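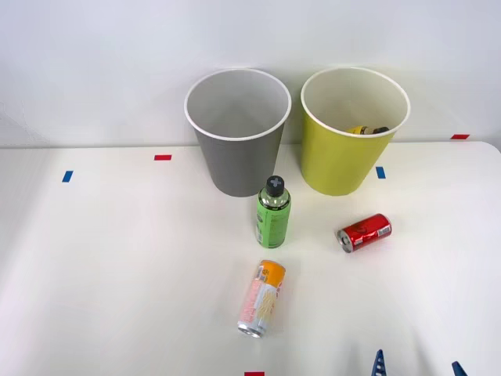
Gray and yellow-green side by side, with a bottle and two cans in front.

Two Colors, One Table: Sorting Drinks Containers the Small Way
Tapley Notes, 2020-05-28
By Zachary Desjardins

I have been wanting to write about sorting for months, and this week I finally get the space! Anyone who has sat near me at lunch knows I can go on about bottle caps until the coffee's cold, so consider this the long version, with all the bits I usually get interrupted in the middle of.

The whole setup is a white table against a white wall, with a gray container and a yellow-green one standing next to each other at the back. Whatever you've got goes down in front of them, and then each piece goes to one color or the other. I love how little there is to it. Our old system in the Tapley kitchen was one tall bin with a swing lid and a laminated sheet of rules taped to the cupboard above it, and I think the sheet had eleven kinds of plastic on it. I read it every day for a year and I still put yogurt lids in the wrong place.

What changed my mind was putting things out where I could look at them. In a tall bin, everything disappears the second you let go. On a table you see a soda can lying on its side next to a bottle standing up, and you have a moment to think about what each one is made of, which way is up, whether the cap is still on. That moment is the whole trick. I'm slow at it and I enjoy it, which my sister finds very funny.

If you'd like to try it at home, the rule we settled on in the Tapley kitchen is that gray takes metal and yellow-green takes plastic. Soda cans, seltzer cans, the tall slim ones that iced tea and energy drinks come in, those are all gray. Bottles are yellow-green. You can swap the colors if you like them better the other way, just pick before you start and tell everybody you live with. We changed ours once in the middle of a week and it took until the following weekend to get straightened out.

A word about the tall slim cans, because I get more questions about them than anything else. The printing goes nearly all the way around on a lot of them, pale colors, fruit, curly lettering, and people take them for plastic or for a coated carton. Pick one up and press the side with your thumb. You'll know right away. Some have a full plastic sleeve over the metal, though, and those are a pain: slit the sleeve with scissors from the top rim down and it peels off in one piece. (I save the nice ones. There's a drawer.)

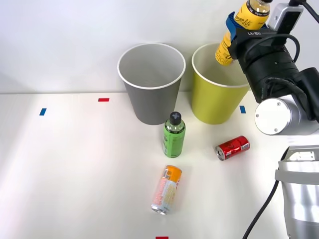
Bottles are more fun than cans, I'll just say it. There's the cap, the ring the cap leaves behind, the label, and the bottle itself, and every brand does the label differently. Some slide right off like a sock. Some are glued in a single stripe down the back, and if you find the edge with a fingernail you can unwrap the thing in one go, so satisfying! And then there are the ones with glue all over, which I leave alone. Our pickup takes bottles with labels on, so peeling is purely for people like me.

Caps are worth checking with whoever does your pickup. Nurkolent, who collect from our building, ask for caps screwed back on, after the bottle has been emptied. That was news to me in February. I'd been taking them off for years and keeping them in a jar on the windowsill, very proud of my jar. A loose cap is small enough to drop through the sorting line at their place, so on the bottle it goes. The jar now holds buttons.

Please do empty things first. A bottle with a couple of inches of lemon soda in the bottom is heavy, it leaks, and by Monday the whole corner smells like a fairground. Pour it down the sink, give it a swirl of water, stand it upside down in the dish rack while you do something else. You don't need soap and you don't need hot water. Cans get the same swirl, though I shake mine twice because the lip holds on to the last few drops.

About crushing: we don't crush cans before sorting. A flat can is harder to grab and it slides under other things. Once the gray one is full, crush away if you're short of room. Bottles can be twisted flat with the cap off and then capped again so they stay flat, and if you have kids in the house, that's their job taken care of for the afternoon.

Now for the numbers, which I have been dying to share. Between February and the middle of May the Tapley kitchen sorted 3,593 bottles and cans. I know this because I kept a tally on the back of the pantry door in pencil, five-bar gates from the light switch almost to the floor. The best week of the lot brought in 578, and I was grinning all through it. Bottles were ahead of cans most of the time. I had guessed the opposite, and I owe somebody a lunch.

Mistakes are down too. Nurkolent leave a pink slip in the crate whenever they find something that doesn't belong, and with the old swing-lid bin we got 9 slips in one month. Last month we had two. One was for a juice pouch and the other just said "spoon."

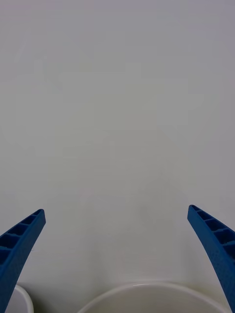
Keep the surface plain, that's my other big tip. We started out on a patterned oilcloth with lemons all over it, cheerful as anything, and small things simply vanished into it: pull tabs, bottle rings, a clear cap. A light, plain surface shows you everything. It wipes clean in a few seconds as well, and you'll be wiping it a lot, since even a well-rinsed can has a drop in it somewhere.

Give yourself some bare table in front, too. I used to push everything right up against the bins to save space and then knock half of it over reaching for the one at the back. With a bit of room you can lay the cans down any old way and still get a hand around each one. Bits of colored tape on the tabletop are handy for keeping things in their places, and painter's tape comes up again without a mark if you change your mind. I've changed mine plenty.

Size is up to you. You could do this with crates on a garage floor or with something tiny on the end of a counter, and I'd say go smaller than you think you want. A small container fills up fast and gets emptied often, and nothing sits around in it long enough to turn sticky. My own apartment has a counter roughly as wide as a cookie sheet and I manage fine, with the full bags going down to the crate on my way to work.

A few things that came in by note under my door, which I'll answer in a bunch. Glass doesn't go in either color, we have a separate crate for it by the back stairs. Milk cartons go with paper in our building. Those little shot-sized yogurt drinks count as bottles, foil lid off. Aerosol cans are metal, but please don't put them in gray; they go to the hardware counter at Alico, where there's a shelf for them just inside the door. And to the person who asked about the foam sleeves that come around picnic cans: those aren't packaging, those are yours, somebody left three of them in the kitchen and they're hanging on the hook.

Next issue I'd like to run a page on labels, with the best ones people have peeled off whole. Drop them in the envelope marked Jokatov on the corkboard (it's an old envelope, ignore the name) and write your apartment number on the back if you want yours returned. Flat ones, please, and dry!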